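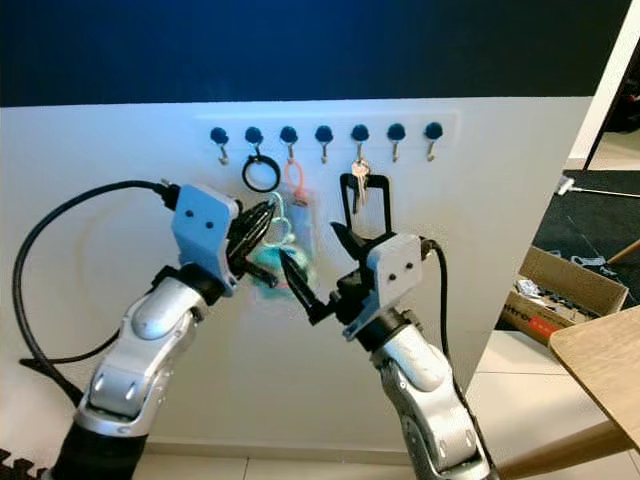
La frontera que pasaba por la cocina

Mi abuela nació en un país y se casó en otro sin mudarse de casa. Lo contaba como quien cuenta que le cambiaron el número de portal, con fastidio administrativo. Una mañana de febrero llegaron dos señores con un trípode, un cuaderno y unas botas demasiado buenas para el barro de Utdale, y por la tarde el huerto pertenecía a una república y el gallinero a la de al lado. Las gallinas, que se sepa, no presentaron alegaciones.

Llevo meses dándole vueltas a escribir esto y siempre encontraba algo más urgente, como ordenar los cables. Pero el mes pasado volví al valle por primera vez desde el entierro, y al regreso tenía la libreta llena de apuntes que no entiendo ni yo, así que los paso a limpio antes de perderlos del todo.

Para quien no lo conozca (o sea, para casi cualquiera), Utdale es un valle largo y estrecho con un río en medio, el Trokomari, que en los mapas antiguos aparece con tres grafías distintas y en los modernos con una cuarta. Cuando se fijó la línea, los delegados decidieron que la frontera seguiría el cauce. Es una solución elegante si uno mira el valle desde una mesa de despacho. El problema es que el Trokomari cambia de cauce cuando le da la gana, y la primavera anterior le había dado la gana. De modo que la línea se trazó por donde iba el río en el mapa, que era por donde ya no iba el río. Mi familia vivía justo en la diferencia.

En el pueblo la llamaron siempre "la raya", a secas. La raya dejó la escuela a un lado y a la mitad de los alumnos al otro. Dejó el cementerio partido, con los muertos de antes de la guerra en el extranjero. El molino de los Vasseur se quedó con la rueda en un país y la puerta en el vecino, y durante una temporada el viejo Vasseur tuvo que declarar la harina al sacarla al patio. Declaraba cada saco con una letra preciosa. Conservo una de esas hojas, me la dio su nieta metida en una funda de plástico, y en la casilla de "motivo del viaje" pone "comer".

Según el censo que se hizo aquel año, en el valle vivían poco más de 3000 personas. A los dos inviernos quedaban 2000. Los demás se habían ido en una dirección o en la otra, casi siempre de noche y casi siempre convencidos de que volverían para la siega. Esto último me lo repitieron mucho: la siega. Hay quien enterró los aperos en vez de llevárselos. Mi tía abuela se marchó dejando la masa del pan tapada con un paño, y sesenta años después todavía se preguntaba en voz alta quién la habría horneado.

Durante mucho tiempo no se habló del asunto. En mi casa la raya era como el divorcio de mis padrinos, todo el mundo lo sabía y se pasaba al postre. Lo poco que aprendí de pequeño lo aprendí por los insultos. Mi abuela llamaba "aduanero" a cualquiera que le registrase el bolso, que le preguntase adónde iba o que comprobase si se había acabado las lentejas. Mi abuelo fue aduanero en este sentido los cuarenta años de matrimonio.

El que me hizo tirar del hilo fue Mulugeta Tsegaye, con quien compartí despacho en la época en que yo todavía fingía que iba a terminar la tesis. Él estudiaba otra frontera, muy lejos de la mía, y tenía la costumbre irritante de hacer preguntas sencillas. Una tarde le conté lo de las gallinas, que es mi anécdota de sobremesa y suele funcionar bien. No se rio. Me preguntó cuántas familias eran. Le dije que no lo sabía. Me preguntó si había una lista. Le dije que tampoco lo sabía, y siguió corrigiendo exámenes con una educación exquisita. Tardé trece años en buscar la lista, lo cual da una idea bastante precisa de mi carrera académica.

La lista existe. Está en el archivo comarcal de Zelero, a dos horas de autobús por una carretera que parece diseñada por alguien que cobraba por curva. El archivo abre por las mañanas, menos las mañanas en que no abre. La señora de la entrada me pidió el carné, me pidió un segundo documento que confirmase el carné y me hizo rellenar una ficha en la que tuve que indicar mi lugar de nacimiento y el de mis abuelos. En el de mi abuela dudé. Acabé poniendo los dos países, con una barra en medio. La señora lo leyó, me miró por encima de las gafas y dijo: "Ah, de los de la raya". Después de eso me trató de maravilla y hasta me dejó enchufar el portátil.

Son 191 nombres. Cabezas de familia nada más, escritos a máquina, con correcciones a lápiz azul. Al lado de cada uno figura la superficie de la finca, el número de animales y una columna titulada "opción", donde se anotaba por qué país se decantaba el interesado. Casi todas las casillas llevan una A o una B. En la de mi bisabuelo hay una interrogación. No sé si la puso él o el funcionario, y he pasado más rato del razonable comparando signos de interrogación en otros papeles de la misma caja. Mi conclusión provisional es que la puso el funcionario, harto. Conociendo a la familia, me parece lo más verosímil.

Leer una lista así es más raro de lo que esperaba. Uno llega preparado para emocionarse y lo primero que piensa es que hay muchos apellidos repetidos. Luego encuentra al vecino de enfrente, el que le regalaba caramelos a tu madre, con cuatro cabras y una mula coja (pone "mula, coja", con su coma). Y luego una página donde faltan seis líneas seguidas, tachadas con regla, y al margen "ausentes". Ahí cerré la carpeta y salí a tomarme un café malísimo en la estación.

Desde hace unos años, en el pueblo se celebra un acto cada febrero. Empezó con cuatro personas y un termo y ahora viene un concejal de cada lado, lo que obliga a colocar dos atriles, uno en cada municipio, a un paso de distancia. Los discursos se pronuncian por turnos y ninguno de los dos puede durar más que el otro. A mí al principio me daba un poco de risa. Me la sigue dando, pero este año leyeron en alto los nombres de las familias, mi madre me agarró del brazo al llegar a la uve y no me lo soltó hasta que acabaron. Tuve marca hasta el día siguiente. Ella sostiene que fue por el hielo.

No todo el mundo está contento con el recuerdo. En el bar me explicaron que remover aquello es de gente de fuera, y me lo explicó un hombre que se ha criado a doscientos metros de mi casa. También hay discusión por el monumento, claro. Unos quieren una piedra, otros quieren un banco, y hay una facción pequeña pero muy activa que no quiere nada si la piedra mira al sur. Mi madre es partidaria del banco. Dice que las piedras ya las pusieron los del trípode y que, a su edad, lo que necesita es sentarse.

La casa sigue en pie. La compró una pareja que la usa los veranos y que fue amabilísima conmigo, me dejaron entrar aunque me presenté sin avisar y con las botas hechas un asco. Han tirado el tabique de la despensa. En el suelo de la cocina sigue la baldosa que mi abuelo pintó de rojo para señalar por dónde iba, según sus cálculos, la frontera. Sus cálculos eran malos: con el plano de Zelero en la mano, la raya pasa bastante más allá, por el fregadero. Mi abuela se pasó la vida fregando los platos en el extranjero sin saberlo, y sin declararlos.

Se lo conté a mi madre por teléfono esa misma noche. Hubo un silencio largo y luego me preguntó si había comido.

He pedido copia de la lista completa y de los planos. Me han dicho que tardará, que hay que cursar la solicitud en los dos registros y que uno de ellos no acepta el sello del otro. Cuando llegue la iré transcribiendo, que a mano se lee fatal y a máquina, con esas correcciones, tampoco mucho mejor. Si alguien que pase por este blog tuvo familia en Utdale, sobre todo en la parte del molino o en las casas de arriba, que me escriba, por favor. Me interesan las cartas, las fotos, los recibos, las hojas de aduana y cualquier noticia sobre la masa de pan de mi tía abuela.

Publicado el 26/09/2026 en Familia y otros litigios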